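Opening Up the Old Desktop

Thu 26 June
By Iida Toivonen

I've had a soft spot for desktop computers ever since my first one, a big beige thing I bought secondhand and carried home on the bus (two buses, if we're counting!), and I still think there's nothing quite like taking the side off and having a good long look around. The Skasby repair evenings start up again in August, and so many of you wrote to ask what a computer looks like inside that I thought a little gallery page might be a nice way to get everyone in the mood.

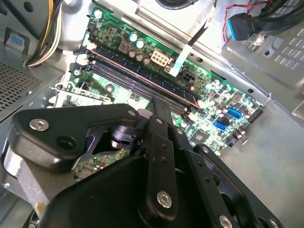

Green motherboard in its open case, with the long memory slots running across the upper part.

I do love a green board, and I could look at all those fine traces for an entire evening. If you're new to this, find the memory slots first, as they're long and easy to spot, and then let your eye wander up to the capacitors near the top of the board, the little round cans with teal or silver tops. Bring your own old desktop along in August if you have one, and a small screwdriver if you can find it. The coffee will be on!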